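Laundry loading demos: how messy is too messy?
Velton Arms board > Data collection

katia_damico
Hi all, Sat 18 February and I'm still teleoperating laundry! We're at 72 episodes of white clothes going from the chair to the washer, two arms, and I've been heaping the pile differently every time (my kids would be thrilled to hear it counts as work). Some of what the policy will be learning from:

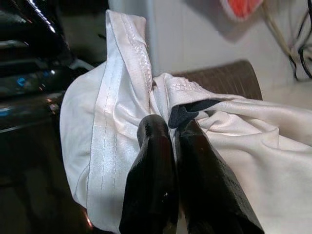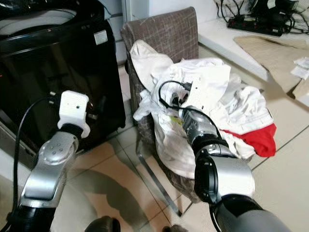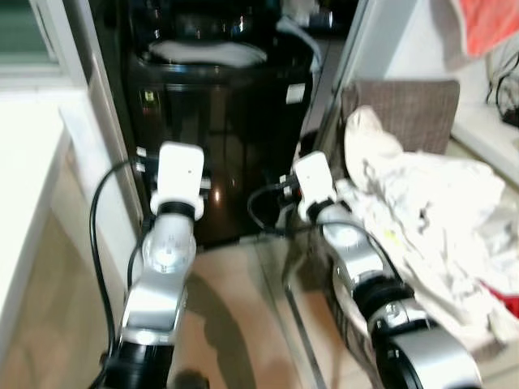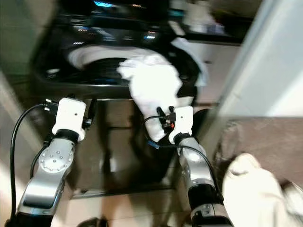 So my question is whether to keep the fumbled grasps or throw them out. I've been keeping any episode where I recover by myself, and I feel pretty good about it.

toller56
Lovely stuff, Katia, but I'd throw them out. We trained on 103 clean towel runs in December and the mixed set was worse, full of dithering over the pile.

odville_ben
Gotta disagree with toller56, friendly as ever! Our 797 runs include plenty of misses, and without them the arm just froze after a bad pinch. Tag them, though, so you can filter later.

katia_damico
Tagging it is, thank you both! I'll train with and without and post the numbers in this thread.

toller56
Fair enough, I'd love to see that. Same seed for both, please.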